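Curtain as room divider: light gray or go darker?
Last updated: October
Reading time: 2 min

natanael_e
We have one long room with pale gray walls, a fluorescent tube that could guide ships in, and pipes running along the ceiling. I hung a tall light gray curtain down one side to make it feel less like a parking garage. It now feels like a parking garage with a curtain.

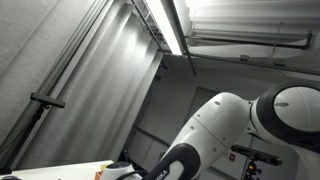 The fabric has a fine weave and falls in soft folds, so I have no complaint there. My question is whether light gray against pale gray is restful or just fog. Budget is 50 bucks, and my patience is lower.

flakow2215
Fog. Get charcoal.

Müzeyyen Oral
Disagree. Charcoal under a tube light shows every speck of lint. I had it for 14 months and spent most of them holding a roller. Keep the curtain and change the tube to a warmer one.

flakow2215
Some of us own a vacuum.

Müzeyyen Oral
Some of us have a cat.

natanael_e
The tube stays, the landlord is fond of it. Would painting the pipe help?

molefe_diy
Leave the pipe alone. Paint one wall green and the curtain will look like you meant it.

Comments (2)

kukivwood: Came for curtain advice, leaving with a lint roller in my cart.

ristero: Green is a terrible idea. Otherwise good thread.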